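Chapter 7
The Wash: Sorting, Loading and the Limits of Optimism 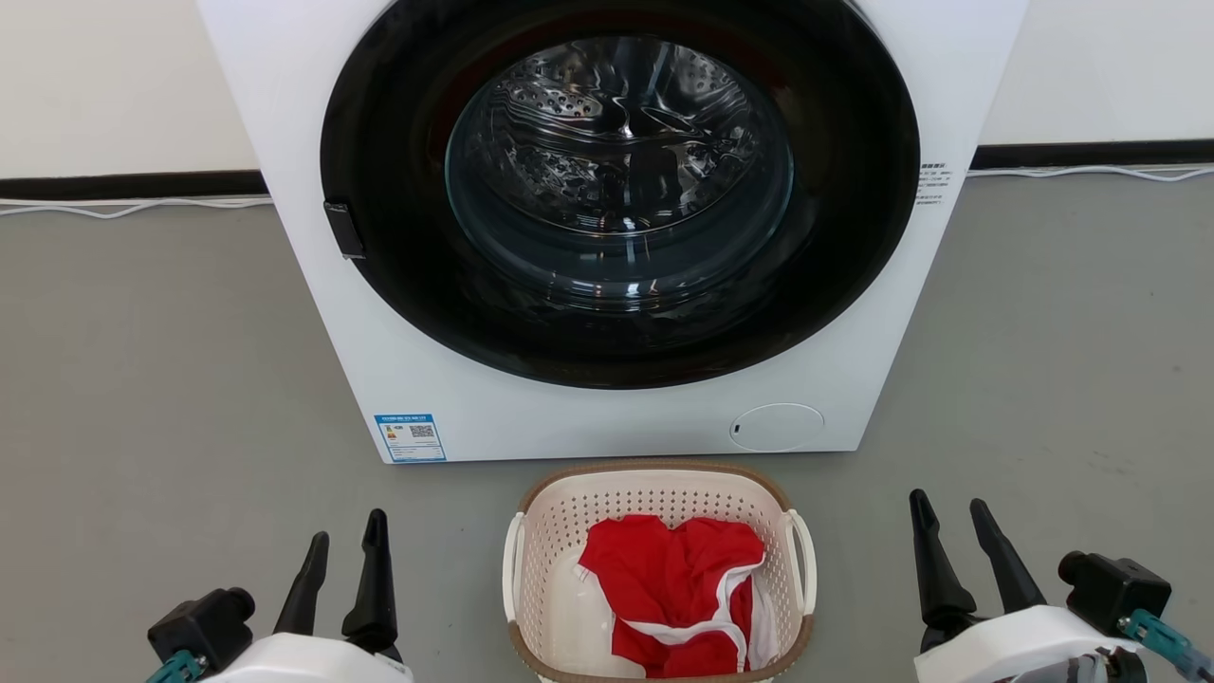 Most people learn laundry by ruining something. The lesson is quick, memorable and usually pink. A student who has turned five good tea towels the colour of a galah will never again ask why this book gives a whole chapter to sorting, and those who haven't yet had the experience are asked to take it on trust until the practical.

By now you have worked through fibres (Chapter 5) and finishes (Chapter 6), and you should be able to tell cotton from viscose by handling it. This chapter puts that knowledge in front of a machine, where it tends to evaporate. Front loaders encourage this. They have a door, a dial and a great many programs, and the average household uses two of them: the one it always uses, and the one somebody selected by accident in May.

Consider a red garment with white trim. It belongs with the reds according to one half of the family and with the whites according to the other, and both halves have a point. The trim is there to be admired, and it sits right beside the most likely source of its own downfall. Whether the dye will move depends on the fibre, the dye class, the water temperature and how long the thing is left lying damp in a heap afterwards. The care label will tell you some of this. The rest you find out with a wet white cloth, pressed on an inside seam before the garment goes anywhere near the drum.

Angus Pomare, who taught the first version of this course, kept a box of what he called donations: shrunken jumpers, grey singlets, a cricket shirt in three shades of green. He recorded 153 of them over his years at the bench. By his reckoning only 23 could be blamed on the machine. The others were put down to loading, temperature, detergent, or a colour that had been given the benefit of the doubt. We return to his records in Section 7.4, where Tipene Pryor sets out a less forgiving way of classifying them.

We begin at the basket, well before anyone touches a dial. Section 7.1 covers sorting by colour, weight and soil, in that order, and explains why bath towels make poor company for blouses. Section 7.2 deals with load size. "Full" is a word with a surprising number of meanings, several of them requiring a knee against the door. Section 7.3 looks at what the energy label does and doesn't promise, and at the filter behind its little cover, a part many owners meet for the first time when the water won't drain.

Before you start

Bring one coloured item you own and don't much love. Read its care label and write down what you think will happen to it at 60 degrees. Keep the note. You will need it for Activity 7.2, and so, possibly, will the item's next of kin.

Key terms: bleeding, colourfast, crocking, drum capacity, soil level, spin speed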